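A Robot in a Toy Kitchen

Have you ever played with a toy kitchen? Robots get to use them too! At the Tralolside lab, a robot arm called Cliven practices with little pots, little burners and a little sink. But a robot can't just switch on and start cooking. People have to get it ready first, and that part is really fun to learn about.

Step 1: Put everything in reach

A robot arm is a bit like your own arm — it can only stretch so far! The kitchen has to stand close enough for the arm to get to the sink and the stove. Once it is in a good spot, the team tries not to bump it. Even a small nudge can mean starting the setup over.
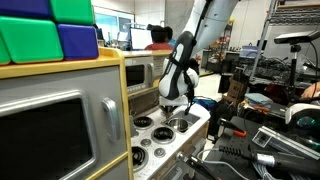
Step 2: Check the cables

Cables carry power and messages. Every time the arm bends, its cables bend too, so they need some slack. Too tight and they pull. Too floppy and they snag on things! The team moves the arm slowly through 7 poses and watches the cables the whole way.

Step 3: Teach it where things are

How does Cliven know where the sink is? The team guides the arm to a place and saves that spot as a set of numbers. Then they do the next place, and the next. If the arm comes back and misses, they fix the numbers and try again.
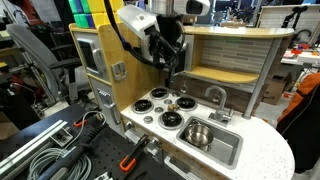
A robot arm over the toy kitchen, with a small metal pot in the sink.

Step 4: Keep it healthy

After 200 practice runs, it's checkup time. Screws can work loose from all that moving, and gripper fingers can wear down — just like the soles of your sneakers! The team tightens the screws, wipes the fingers clean and swaps any worn parts for new ones.

Try it yourself

Close your eyes and ask a friend to guide your hand to a cup. Now go back to the start and find the cup again on your own. Did you miss? Try it three times and see if you get closer!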